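Section 4. Setting the table for the pastry set

Before you begin, please wash all the plates and pastries of the Gremow play set one time with lukewarm water and a little soap. Dry them with a soft towel. Do not use the dishwasher. The color on the pastries can become weak when the water is too warm (maximum 30 degrees Celsius).

4.1 Laying the cover

1. Clear the table and wipe it. Crumbs under the cover will make small hills, and the round pieces can roll.
2. Open the cover and lay it with the matte side up.
3. Smooth the cover with flat hands, starting from the middle and going to the sides. Small waves at the far edge are normal and need no correction.
4. If the cover has strong folds from the package, leave it flat for 12 hours. Do not iron it.

Note: The cover must reach the edge of the table on the side where the player sits. It should not hang into the lap, or it will be pulled down together with the plate.

4.2 Placing the plate and the pastries

1. Put one plate on the cover, a comfortable arm's length from the player. The raised rim must be on top.
2. Put the first pastry on the plate. It may sit to one side, so that there is still free place on the plate.
3. Put the second pastry directly on the cover, to the right of the plate.
4. Check that both pastries stand with the stripes running down from the top. 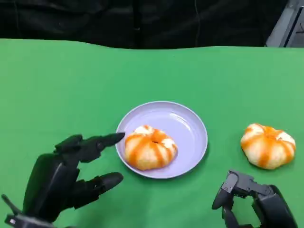

5. For players who use the left hand, change the sides: the second pastry goes to the left of the plate.
6. Keep the rest of the pastries in the Ernlow box until they are needed. Too many pieces at the start makes the first game confusing.

Caution: The pastries are not food. Please explain this to small children before each game. Never mix them with real baked goods on the same table.

Caution: Do not press the pastries together to make more of them fit on a plate. They may keep the pressed form.

4.3 After the game

1. Wipe the plate and pastries with a damp cloth and let them dry in the open air.
2. Roll the cover, do not fold it. A cardboard tube of 100 cm is suitable.
3. Put the pastries in the box in one layer, and the plates under them.

Note: If a pastry is lost, a single one can be ordered with part number 33. For the cover and the plates see Section 7, Spare Parts.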